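Home > Food photography > Trips > A morning at the Rostetcombe food photo fair

A morning at the Rostetcombe food photo fair

February is a dead month for anyone who shoots food for a living, so when the invitation to the Rostetcombe fair came I said yes before I had read it properly. It promised "a full day of live styling, lighting and tasting." I got there at nine in the morning. The tasting was a tray of crackers.

The fair fills two floors of an old grain exchange. Entry was 40 dollars, and that didn't include the workshops, which you book at a second desk with a second line. According to the banner over the stairs, last year's fair drew 1,581 visitors. I'd like to know how they got that number, because the woman at the door was waving people through while she looked for her scanner.

The ground floor is for sellers. Dalto had the biggest stand, with their new light panels set up over a bowl of tomato soup. The soup looked wonderful. It also had a skin on it thick enough to hold up a basil leaf, and when I asked how long it had been sitting there, I was told that was "part of the test." The panel itself is fine. It's bright, it's light to carry, and the color stays put when you dim it. Would I swap my two old lamps and a bedsheet for it? I asked the price and went to look at plates.

The plates were the best part of the day, and I don't say that to be mean. A small pottery called Solís had a table of chipped, uneven, gray-green dishes that make any salad look as if somebody cared about it. I bought one. It's a bit too deep for pie, as I found out at home.

Upstairs were the talks. The first was on shooting steam, and the speaker had a clever trick with a kettle and a piece of hose. It worked on the third try, though by then the dumplings had gone the color of putty. The second was called "Your Kitchen Is a Studio" and lasted 50 slides too long. My kitchen has one window and a view of a fire escape. Telling me to "find the light" doesn't help much.

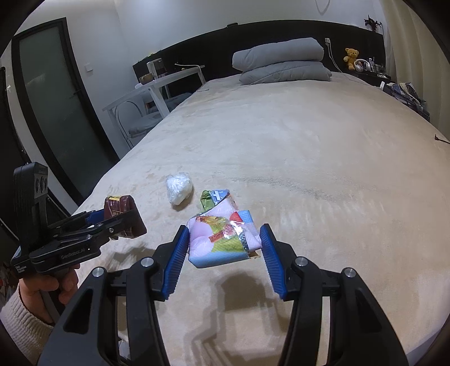 Backgrounds were the subject of the one workshop I paid for, run by the Stotlow studio, and there at least I came away with something to chew on. Their argument is that most food pictures fail on what sits behind the plate, and that people buy painted boards when a plain blanket would do. I was ready to roll my eyes. Still, a plush beige one like the cover on this bed would make a decent backdrop for dark bread, and its soft pile wouldn't throw glare back at you. The strip of clear tape on the bright folded packet shows the opposite problem: one shiny patch, and your eye goes straight to it. Put a glossy wrapper next to a cake and you're fighting it all afternoon. I'd add that a blanket holds on to every crumb, a point the workshop skipped.

Lunch was a cheese sandwich from a van in the parking lot, eaten standing up. It was the only hot food I saw all day that wasn't being photographed.

Would I go again? Maybe, for the plates. The organizers say next year's fair will have a baking stage and a proper café, and I'll believe in the café when I'm sitting in it. If you do go, skip the early slot, since half the stands were still unpacking at ten, and bring your own coffee.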